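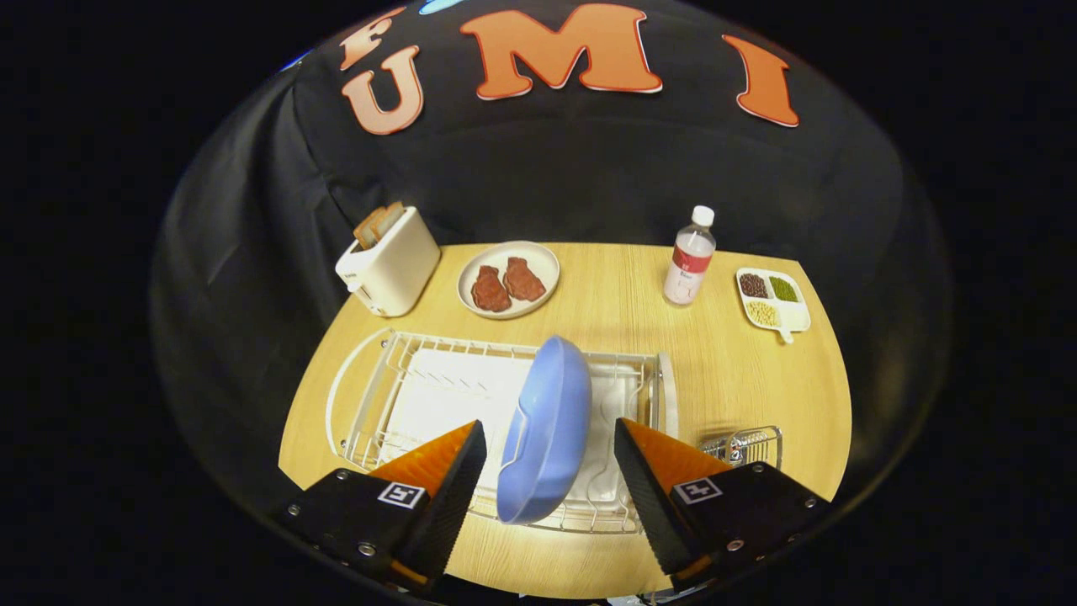
**Slanina 4** es un editor de subtítulos portátil para Windows y Linux, y da gusto usarlo. Abre archivos SRT, ASS y WebVTT, los convierte entre sí y corrige desfases en todo el texto de una vez (¡hasta con los acentos mal codificados se lleva bien!).

- Descarga de 9 MB, sin instalación
- Atajos de teclado configurables
- Vista de onda con zoom de hasta 800 %
- Corrector en español, catalán y gallego

La versión anterior, Gilstead, salió en agosto y sus proyectos se abren tal cual - solo hay que volver a elegir la carpeta de vídeo. Con guiones de más de 700 líneas conviene activar el guardado automático.

Licencia gratuita. Desarrollado por Nirnach.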